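Bottle episode (film and television)

A bottle episode is a story told almost entirely in one place, with a small cast and very little money. I look after the screen drama entries on this wiki, and this is the one I get the most mail about, so I've rewritten it from scratch. The old version treated it as a television thing only. Movies do it too, and I've folded those in.

Origins of the term

People argue about this one a lot. The version I grew up with ties it to science fiction shows that kept everybody on the ship for a week to save on sets. I wouldn't swear to it! What's clear is that the habit is older than the name, and that stage plays filmed on a single set were doing the same job long before. 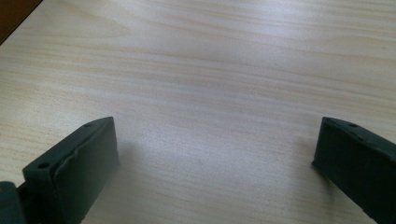
Light wood tabletop with fine grain.

How it works

Take away the car chases and the beach and you're left with talk. The writer needs a reason to keep people in the room (a storm, a broken elevator, a jury that can't agree) and then something they'd all prefer to leave unsaid. My favorite ones barely bother with the reason. Somebody sits down, somebody else won't get up, and off we go.

Sound matters more than you'd think. With so little to look at, a humming fridge or a neighbor's radio can carry a whole minute, and a good editor will let it.

Borkcombe

The example readers keep asking me to add is Borkcombe, a kitchen drama written and directed by Amirhossein Asadi. It follows two sisters and a lawyer named Thoroddsen through one long night over a will. The script ran to 237 pages at first, far too long for a single room, and the cut I saw still feels baggy in the middle (the business with the phone calls, mostly). But that last half hour! I watched it twice in a weekend and I'd happily go again.

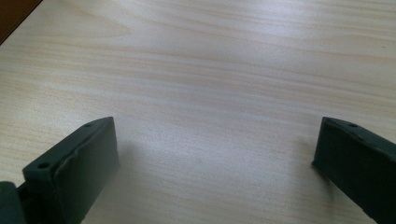
Pale wood surface, with glare toward the upper right.

Reception

Viewers tend to love these or skip them. Fans of a long-running show sometimes grumble that the plot has stalled, and I get it, I've grumbled too. Critics are usually kinder, partly because the acting is so exposed. I've left out the ranking tables from the old page, as they were mostly one person's list with the order shuffled.

See also

Chamber piece
Clip show
Real-time drama
Two-hander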